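6.4 Comparación de pinzas en configuración de dos brazos

Este apartado describe el procedimiento para comparar dos juegos de dedos sobre la misma pinza paralela Trurell, con un juego montado en cada brazo. Se aplica a los puestos controlados con Makbridge. Para puestos de un solo brazo, consulte el apartado 6.3.

Antes de empezar, compruebe que ha completado la calibración de ambos brazos (apartado 4) y que las dos pinzas responden a la orden de apertura desde el panel de control.

PRECAUCIÓN: No introduzca las manos en la zona de trabajo con los accionamientos habilitados. La pinza puede cerrarse al recuperar la conexión con el controlador.

6.4.1 Montaje de los dedos

1. Pulse Deshabilitar en Makbridge y espere a que el indicador de ambos brazos pase a Reposo.
2. Abra las pinzas hasta el tope mecánico con la llave de servicio.
3. Monte los dedos largos en el brazo izquierdo y los dedos cortos en el brazo derecho. Apriete los tornillos de forma alterna.
4. Compruebe a mano que los dedos de cada pinza cierran paralelos. Si queda una holgura en la punta, afloje, reasiente y repita.
5. Recoja el cable de cada pinza a lo largo del antebrazo y deje un bucle libre a la altura de la muñeca.

Nota: Un cable demasiado tenso limita el giro de la muñeca y falsea la lectura de par. Gire la muñeca en los dos sentidos hasta el final de carrera antes de dar por bueno el bucle.

6.4.2 Parámetros iniciales

6. En Makbridge, abra Herramientas > Pinzas y asigne un perfil distinto a cada brazo. No comparta el perfil aunque las pinzas sean del mismo modelo.
7. Introduzca estos valores en los dos perfiles:
Velocidad de cierre: 40 mm/s
Tiempo de mantenimiento: 200 ms
Reintentos: 2
8. Ajuste la fuerza de cierre al mínimo del perfil.
9. Guarde y reinicie el controlador. Los cambios de perfil no se aplican en caliente.

Si al reiniciar aparece el código 397, el controlador ha detectado el mismo identificador en ambas pinzas. Cambie el del brazo derecho en Herramientas > Bus y reinicie de nuevo.

6.4.3 Preparación de la mesa

10. Si utiliza una mesa de dos paneles, nivélelos entre sí. Un escalón en la junta altera la altura de agarre al pasar de un panel al otro.
11. Coloque la botella de prueba dentro del alcance del brazo izquierdo, con el tapón cerrado.
12. Coloque el vaso de prueba dentro del alcance del brazo derecho, en posición vertical.
13. Lleve al fondo de la mesa los objetos que no intervengan en el ensayo. Pueden permanecer allí si no invaden la trayectoria de los brazos.

PRECAUCIÓN: Mantenga los recipientes con líquido apartados de las muñecas y de los conectores. Las pinzas no son estancas.

6.4.4 Ensayo de agarre

14. Habilite los accionamientos y envíe ambos brazos a la posición de inicio.
15. Con el brazo derecho, cierre sobre el vaso a fuerza mínima y elévelo. Observe si la pared se deforma.
16. Si el vaso resbala, aumente la fuerza un paso y repita. Si la pared cede, reduzca un paso y anote el valor anterior como límite superior.
17. Con el brazo izquierdo abierto, aproxime los dedos a la botella hasta que queden a ambos lados del cuerpo. Detenga el avance antes del contacto.
18. Cierre, eleve y mantenga la botella. Registre la fuerza y el número de reintentos.
19. Deposite los dos objetos, deshabilite los accionamientos e intercambie los juegos de dedos.
20. Repita los pasos 14 a 18 con los objetos en el lado contrario.

Nota: Los objetos transparentes suelen dar una estimación de profundidad poco fiable. Si utiliza el módulo de visión Mulla, desactive la aproximación automática para el vaso y fije la altura de forma manual.

6.4.5 Registro de resultados

21. Exporte el registro desde Archivo > Exportar ensayo antes de cerrar la sesión. El búfer se borra al apagar el controlador.
22. Anote en la hoja de ensayo el juego de dedos, el brazo, el objeto y la fuerza final. La plantilla Hjaltadóttir incluida en el paquete de instalación ya contiene estos campos.

Compare solamente ensayos realizados con la misma versión de firmware. La curva de fuerza se modificó en la revisión de diciembre y los valores anteriores no son equivalentes.
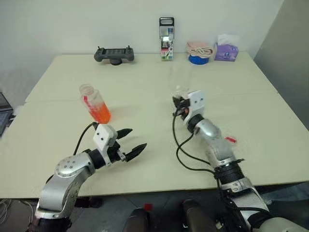 Figura 6-4. Pinza izquierda abierta ante la botella; brazo derecho durante el ensayo de agarre.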